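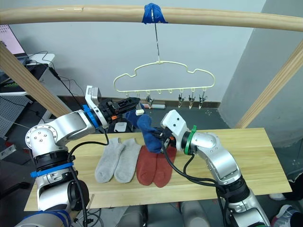
Ausgabe 14, Seite 7

## Neufassung der Hausordnung: Trockenräume, Lüftung und Nebenkosten

Der Vorstand der Wohnungsgenossenschaft Plesik eG hat die Hausordnung in den Abschnitten über die gemeinschaftlich genutzten Räume überarbeitet. Die Neufassung tritt im Oktober in Kraft und gilt für sämtliche Häuser der Quartiere Wurnora und Grurnton. Allen Mitgliedern geht der vollständige Wortlaut mit der nächsten Nebenkostenabrechnung zu; im Servicebüro liegt er bereits jetzt zur Einsicht aus.

Anlass der Überarbeitung waren wiederholte Anfragen zur Belegung der Trockenräume in den Dachgeschossen. Die bisherige Regelung sah feste Waschtage je Aufgang vor und stammt aus einer Zeit, in der die meisten Haushalte keine eigene Waschmaschine besaßen. Künftig erfolgt die Belegung über einen Aushang im Treppenhaus. Jede Partei kann sich für höchstens zwei aufeinanderfolgende Tage eintragen. Wäsche, die nach Ablauf der eingetragenen Zeit noch hängt, darf von der nachfolgenden Partei abgenommen und in die dafür bereitgestellten Körbe gelegt werden.

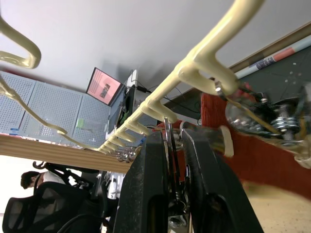

Unverändert bleibt die Pflicht, die Dachfenster bei Regen und Sturm geschlossen zu halten. Bei trockener Witterung ist für eine ausreichende Querlüftung zu sorgen. Das Trocknen größerer Wäschemengen innerhalb der Wohnung soll unterbleiben, soweit ein Trockenraum zur Verfügung steht. Kleinere Stücke können selbstverständlich weiterhin im Bad getrocknet werden, sofern im Anschluss gelüftet wird. Bei der letzten Begehung in Grurnton wurden in mehreren Schlafzimmern Feuchteschäden an Außenwänden festgestellt, deren Beseitigung die Genossenschaft derzeit mit der Firma Chevalier abstimmt. Betroffene Mitglieder wenden sich bitte unter Angabe des Vorgangs 2159 an die Technische Abteilung.

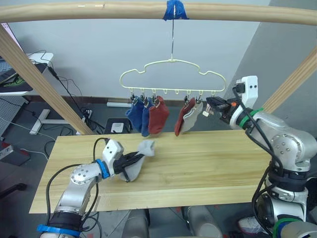 Zu den Kosten ist Folgendes festzuhalten. Der Strom für die Beleuchtung der Dachgeschosse wird wie bisher nach Wohnfläche umgelegt. Für den Verlust eines Trockenraumschlüssels werden 100 Euro berechnet, da in diesem Fall der Zylinder zu tauschen ist. Die Schlüssel sind beim Auszug zusammen mit den Wohnungs- und Kellerschlüsseln zurückzugeben. Eine Weitergabe an Personen außerhalb des Hauses ist nicht gestattet.

Schriftliche Stellungnahmen zum Entwurf konnten bis Ende September eingereicht werden. Die Mehrzahl der Zuschriften betraf den Aushang, einige auch die Ruhezeiten, die in einem gesonderten Abschnitt geregelt sind und vorerst bestehen bleiben.
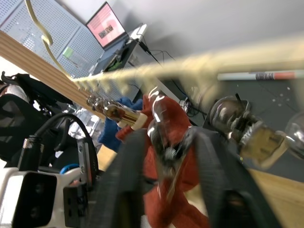 Othmane Kabbaj regt an, die Eintragung für Familien mit Kleinkindern auf drei Tage auszudehnen, und verweist auf die langen Trocknungszeiten im Winter. Die Beschränkung auf zwei Tage sei im Sommer angemessen, in den kalten Monaten hingegen kaum einzuhalten.

Der Vorstand wird den Vorschlag in seiner nächsten Sitzung beraten. Bis zu einer Entscheidung können die Parteien eines Aufgangs einvernehmlich abweichende Zeiten vereinbaren; diese sind auf dem Aushang zu vermerken. Fragen zur Hausordnung beantwortet Ayman Bensaid im Servicebüro Wurnora während der Sprechzeiten.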